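Janddale Run

From the Brolau player encyclopedia

The Janddale Run is a cargo route in the space trading game Brolau. It goes from Grendale, the big ring station most new pilots start at, out to the mining colony of Janddale, and then back again if you still have a ship. It's the most flown route in the game and probably the most argued over. I've been flying it on and off since the second season, so I've been handed this page to look after, and I'm going to write it the way I'd explain it to somebody in chat. If you want the dry version, the in-game codex has one (and it's out of date).

Contents
1 The route
2 Cargo and prices
3 Ships
4 The toll war
5 Docking at Janddale
6 Living at the far end
7 Changes by season
8 See also

The route

Grendale and Janddale are 14 jumps apart by the lane the navigation computer gives you. That lane is fine. It's patrolled for the first half, there's fuel at the usual places, and you can fly nearly all of it with one hand while eating a sandwich. Most people do their first few trips this way and I'd say keep doing it until you know what your ship sounds like when the heat starts building up.

The other way is the short lane, and that one is only 8 jumps. It cuts through the dust belt, where your scanner range drops to almost nothing and there's no fuel at all. You need to leave Grendale with a full tank plus a spare cell in the hold, and the spare cell takes up room you could have filled with something that sells. So the short lane saves you time and costs you cargo, and whether that's a good deal depends on the day's prices and on how much you like flying blind! I love it, personally, but I've also lost three haulers in there and one of them wasn't insured.

There is a third lane on some old maps that goes past the Hollow Beacon. It doesn't work any more. The beacon was switched off and your drive will refuse to lock on to it, so please stop adding it to this page.

Cargo and prices

Outbound, you carry the things a mining colony can't make. Water filters, seed stock, medical gel, drill heads, and the little luxury crates that the game just calls comforts. Comforts sell best by weight but the colony only wants so many of them, and the price falls off a cliff after the first couple of haulers have unloaded. If you dock and see a line of ships ahead of you, check the board before you sell. You can hold the crates in storage overnight for a small fee, and the price is often back up by the next server morning.

Drill heads are the steady choice. They never pay brilliantly and they never pay badly. When I take new pilots out I fill their holds with drill heads and tell them to leave the clever stuff for later.

Coming home you've got ore, or you've got nothing. Refined ore is worth the trip and raw ore mostly isn't, unless the smelter at Grendale has a shortage notice up. A lot of pilots fly home empty to save fuel. I used to do that too and I think it was a mistake – even a half load of refined ore covers the docking charges at both ends, and you'd be surprised how those add up over a week of play.

One more thing on prices. The board at Grendale shows what Janddale was paying when the last data packet came in, and packets only move when ships do. During quiet hours that number can be very stale. There's a little clock symbol next to each line that tells you how old it is and hardly anybody looks at it.

Ships

Nearly everybody on the run flies something from the Butkienė yards. Butkienė is the freighter builder in the game's story, the one with the blunt noses and the orange trim, and their ships are slow, roomy and very forgiving. The smallest one holds 100 units and costs 4000 credits used, and you can earn that in a couple of evenings of courier work around the ring.

People always ask if they should save up for the bigger model instead. I'd say no. The bigger model can't use the side docks at Janddale, so you'll sit in the main queue with everyone else, and it turns like a barn. Fly the small one till you're bored of it.

A few tips for setting up the small one:

Take the stock shield off and fit the lightest one you can afford. You're going to run from trouble in this ship, and weight is what kills you when you run.

Keep the stock scanner. The upgraded one is lovely in open space and makes no difference in the dust.

Fit the second heat sink before you fit anything else. The stock sink copes with the long lane but it will cook you on the short one.

Leave the turret slot empty. It took me ages to accept this, I kept buying turrets, and I never once hit anything with them.

The toll war

This is the bit of history everybody wants to hear about, so I'll try to be fair to both sides. (I was on one of them. I'll say which at the end.)

In the third season a player group called the Lamplighters parked themselves at the exit of the short lane and started charging a toll. At first it was friendly, even a bit funny. You'd drop out of the dust, a voice would wish you a good evening, and you'd hand over a crate of whatever you had. In return they kept the real pirates off you. Plenty of haulers thought that was a bargain and so did I.

Then the tolls went up. Then they went up again, and the Lamplighters started turning back anyone who had traded with a rival group. Prices at Janddale went wild. There was a stretch when medical gel was selling for more than the ships that carried it, and the colony's supply meter went down into the red, which had never happened before and which shut off half the services on the station.

The answer came from a pilot named Tobias Dunleavy, who wasn't in any group at all. He posted a plan on the forum for what he called the slow convoy. Everyone would fly the long lane together, at the speed of the slowest ship, every evening at the same time, carrying only what the colony needed. No tolls, no short lane, no fighting. It was mind-numbing to fly and it worked. With no traffic coming out of the dust the Lamplighters had nobody to charge, and within a few weeks their own pilots were drifting off to other things.

The peace, when it came, was a short text file that both sides signed in the forum. The toll point was given up, the Lamplighters got a berth at Janddale with their name on it, and everybody promised not to blockade either lane again. The developers liked it enough to put the text on a wall panel in the Grendale arrivals hall, next to the snack machines. You can still read it there.

I was a Lamplighter for most of that. I left before the second price rise, for what it's worth.

Docking at Janddale

Janddale spins, and it spins faster than Grendale, and that catches everybody the first time. Match the rotation before you cross the ring of white buoys, not after. If you wait until you're inside, you'll be fighting your own nose all the way down and you'll probably leave some paint on the dock.

Ask for a side dock as soon as you're in range. You have to ask by hand from the comms menu, as the automatic request always puts you in the main queue. The side docks face away from the sun, so turn your floodlights on. There's a low gantry over the third one that isn't marked on the approach display. Come in a bit under where you think you should be.

The landing fee is taken whether you sell or not.

Living at the far end

Once you've made enough deliveries the colony gives you the right to rent a cabin. It's a small thing and a lot of traders never bother, but I think it's the nicest part of the whole run. A cabin at Janddale gives you storage that doesn't charge by the night, a place to log out safely, and a respawn point if the trip home goes badly.

Furniture is bought from the supply office on the lower deck. You can't make most of it yourself, and shipping it in from Grendale uses up hold space like any other cargo, so you'll see people haggling over chairs in trade chat as if they were rare metals. Storage pieces are the ones to get first. Anything with drawers adds to your personal storage limit, and the limit counts per piece, so two small ones beat one big one. Rugs and lamps do nothing at all but I've got plenty of both.

Rent comes out of your account automatically. If you go away for a while, pay ahead, or the colony will box up your things and put them in the lost cargo office, and getting them back means filling in the world's most annoying form.

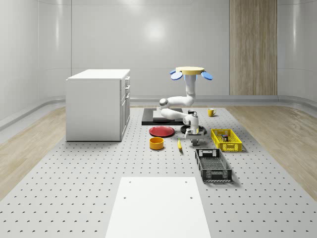
Changes by season

Season one. The run exists but there's no short lane yet. Janddale is a single dock and a shop.

Season two. The dust belt opens and the short lane comes with it. Side docks added. This was when I started, and the side docks were so badly lit that people used to fire flares to see where they were going.

Season three. The toll war. The supply meter is made visible to all players partway through, and I think that did as much as anything to turn people's opinions.

Season four. Cabins added. The Hollow Beacon is switched off. Comforts get their price drop, and there was a lot of shouting about that.

Season five. The May update changed how stale prices are shown and added the clock symbol. The Butkienė ships got their second heat sink slot, which made the short lane possible for beginners. Fuel theft at the long lane stops was fixed too – mostly.

If you know of a change I've left out, put it on the talk page with the patch notes and I'll add it. I'm still missing anything solid on the season two fuel prices.

See also

Butkienė yards
Dust belt navigation
Grendale arrivals hall
Lamplighters (player group)
Slow convoy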